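# Chapter 3: What Feedback Is For
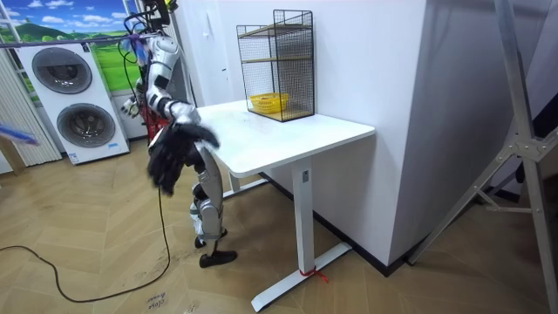
*Figure 3.1. A humanoid robot at a white desk, holding a black garment in its right hand.*

When Siv Haugen began teaching seventh grade in the river town of Wotport, she was given a green pen by the teacher in the next room, along with a piece of advice. Red ink frightens children, the older woman told her, and green does not. Siv used the green pen faithfully for most of that first year. She wrote in the margins of every essay, she circled every misplaced comma, and she carried stacks of paper home on the bus and back again in the morning. Her students thanked her politely, looked at the grade on the last page, and put the essays in the bottoms of their bags, where a good many of them stayed until May.

You may well have been one of those students yourself. Most of us were, at one time or another, and it is worth pausing over that memory before we go any further, since the habits we bring to marking other people's work were very often learned while we sat on the receiving end. Think of a comment a teacher once wrote to you that you can still recall. Was it long or short? Did it ask you to do something? Did you do it?

Siv asked herself those same questions over the summer, and she came back in the fall with a different plan. She stopped putting a grade on first drafts altogether. In its place she wrote two comments on each paper, and she held back the next 20 minutes of class so that everyone could act on them right there, with the paper open on the desk and a friend nearby to grumble to. The first comment named something the writer had done that was worth doing again. The second was a question, and the question had to be one that could be answered by changing the draft.

Consider an essay by a boy we will call Halley, who had written 300 words on why his town should keep its old ferry. The year before, Siv would have written "needs more detail" beside his second paragraph. This time she wrote, "You say people would miss the ferry. Who would miss it first, and what would their morning be like without it?" Halley complained that he did not know anybody who rode it in the mornings. Then he remembered that his aunt did, and he wrote half a page about her - the thermos, the early alarm, the long drive by way of the bridge - and it was a good half page.

Now, it would be easy to read that story and conclude that questions are good and statements are bad, and I would ask you to hold off on that for a little while. Halley already knew how to build a paragraph. What he lacked was a reason to look harder at his subject, and a question gave him one. A student who has never been shown how a paragraph holds together may find the very same question baffling, and would be far better served by a worked model and a few plain sentences of instruction. The form of the comment matters a great deal less than the fit between the comment and the place where the learner happens to be standing.

This is the idea that runs through the whole of the chapter, and we will come at it from several directions. You will find that it asks more of the teacher than a green pen does. To give a useful comment you need to know what the student was trying to do, what they can already manage without you, and when they will have the chance to try again. That last part is the one most often forgotten in a busy week, and I include my own busy weeks in that.

## Before You Read

Take out a piece of written work you have marked recently, or borrow one from a colleague if you are not yet teaching. Read only the comments, and leave the student's writing covered. Then make a few notes in your journal on the following:

- Which comments could the student act on tomorrow?
- Which comments mostly explain or defend the grade?
- Is there any comment you would have trouble explaining out loud?

Keep these notes somewhere safe, as we will return to them at the close of the chapter.

## Key Terms

**Feedback:** information about a piece of work that a learner can use to improve that work or the next one.

**Draft cycle:** the span between a first attempt and a revised one, including the time set aside in class for revision.

**Fit:** the match between a comment and what the learner is ready to do with it.

## 3.1 The Comment and the Grade

Let us start with the matter that caused Siv the most trouble with parents, which was the missing grade. Several families wrote to her in the first few weeks, kindly for the most part, wanting to know how their children were doing. It was a fair thing to ask. She replied by sending home both drafts of the ferry essay, with Halley's permission, and a short note inviting them to read the first and then the second.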